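Apuntes de Historia del mueble doméstico
Tema 4. La mesa: quién se sienta, dónde y con qué permiso
Profesora: Yaryna Stetsiuk

Lo que sigue es el resumen ampliado de lo que damos en clase. No sustituye a la asistencia, aunque cada septiembre alguien descubre lo contrario y cada enero descubre que se equivocaba.

1. Antes de la mesa, el tablero

Durante buena parte de la Edad Media europea, la mesa como mueble fijo fue una rareza. Se comía sobre un tablero apoyado en caballetes, que se montaba para la ocasión y se retiraba después. De ahí nuestra expresión «poner la mesa», que en su origen era literal y exigía espalda. Hoy ponemos cuatro tenedores y pedimos reconocimiento.

La ventaja del sistema era evidente: en una casa con una sola estancia grande, el comedor existía un rato y luego volvía a ser dormitorio, sala de audiencias o sitio donde discutir con los primos. El piso diáfano, que las inmobiliarias venden como conquista reciente, tiene por tanto unos cuantos siglos y olía a humo.

Conviene distinguir tres términos que en los exámenes aparecen mezclados con gran alegría:

Tablero: la superficie, con independencia de lo que la sostenga.
Caballete: soporte desmontable, siempre en pareja o en mayor número.
Bastidor: estructura fija que une las patas y recibe el tablero. Cuando hay bastidor, hay mesa en sentido moderno.

2. La mesa que se queda

La mesa fija se impone cuando la casa se puede permitir una habitación que no haga nada más. Es un lujo de metros cuadrados antes que de carpintería. En los refectorios monásticos aparece pronto, con tableros larguísimos y comensales en un solo lado, mirando todos al centro de la sala; la conversación no formaba parte del programa.

En la casa burguesa la mesa fija trae consigo un problema nuevo, que es la cabecera. Un tablero rectangular tiene dos extremos, y una familia suele tener más de dos personas convencidas de merecerlos. La mesa redonda se ha presentado muchas veces como solución igualitaria. Quien haya cenado en una sabrá que la cabecera pasa a ser la silla desde la que se ve la puerta.

3. La madera y sus defectos

El pino fue durante siglos la madera de la cocina y del servicio; el nogal y después la caoba, las del comedor con visitas. El pino es blando, se marca con facilidad y tiene nudos, tres motivos por los que se tapaba con pintura o con mantel. El gusto contemporáneo ha dado la vuelta al argumento y ahora paga un suplemento por ver exactamente lo que la abuela escondía.

Un nudo es la huella de una rama en el tronco. Para el ebanista clásico era un defecto, porque la fibra se desvía y la herramienta lo nota. Para el catálogo actual es «carácter». Los largos encuentros entre tablas, otra cosa que antes se disimulaba, se dejan hoy a la vista y ordenan la superficie igual que un renglón ordena la página.

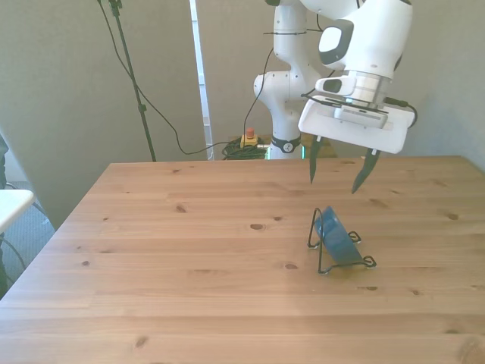
4. El caso Cukholm

Leeremos en clase un fragmento del catálogo de Cukholm, la casa que popularizó la mesa de cocina ampliable entre gente que no tenía a quién invitar. Su modelo Radora prometía sitio para «hasta 76 platos de postre», unidad de medida que no he vuelto a encontrar en ninguna otra fuente y que les pido que no adopten en sus trabajos.

Lo interesante del Radora es el mecanismo. Las mesas extensibles anteriores guardaban el ala suplementaria en un armario, donde se alabeaba tranquilamente hasta que dejaba de encajar. El Radora la llevaba plegada bajo el tablero. Se abría entre dos personas, que al terminar solían haberse dejado de hablar.

La competencia, Naltinetti, respondió con una mesa de alas abatibles que ocupaba muy poco cerrada y tenía, abierta, una pata justo donde cae la rodilla. Fíjense en los grabados publicitarios: los comensales aparecen siempre sentados de lado, con elegancia. Panasiuk, en su ensayo sobre mobiliario plegable, llama a esta postura «la diagonal resignada». Me parece el mejor hallazgo de un libro por lo demás bastante seco.

5. La cocina gana

A lo largo del siglo XX el comedor formal pierde terreno. Sigue existiendo en los planos, se amuebla con esfuerzo y se usa en Navidad. La vida real se traslada a la mesa de la cocina, donde se come, se hacen los deberes, se corta un patrón, se abre el correo y se comunican las malas noticias. Esa versatilidad nos devuelve, por otro camino, al tablero medieval: una superficie que cambia de oficio según la hora.

La altura, en cambio, apenas cambia. Una mesa de comer ronda los setenta y cinco centímetros, cifra heredada de la silla, que a su vez la hereda de la pierna. Cuando un diseñador decide innovar en este punto, el resultado se llama mesa auxiliar y acaba sosteniendo una planta.

Para el trabajo de la unidad, elijan una mesa que conozcan bien y descríbanla en dos páginas: material, uniones, acabado, señales de uso y sitio que ocupa cada cual. Las quemaduras de cazuela son documentos históricos y pueden citarse como tales. Si la mesa es de una tienda de montaje en casa, indiquen también los tornillos que sobraron.

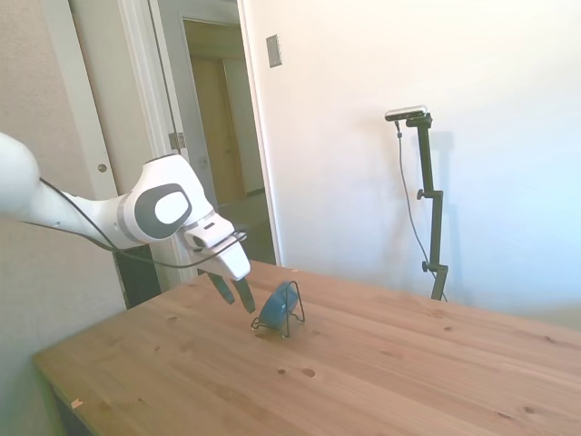
¿Por qué se conservan tan pocas mesas medievales de caballetes?

Porque eran objetos de uso, desmontables y hechos con madera que servía para otras cosas. Un tablero gastado podía acabar convertido en puerta, en estante o en leña, y los caballetes sueltos tenían todavía menos posibilidades de que alguien los guardara. Lo que conocemos procede sobre todo de inventarios, miniaturas y unos pocos ejemplares de casas señoriales, así que conviene desconfiar de las generalizaciones, incluidas las del apartado 1.

Lecturas para la próxima sesión

Panasiuk, capítulos 2 y 3. El capítulo 4 es voluntario y trata de bisagras.
Catálogo de Cukholm, páginas dedicadas al Radora (fotocopias en conserjería).
Traigan medidas de la mesa elegida, tomadas con cinta métrica. El palmo se aceptó el curso pasado y no se volverá a aceptar.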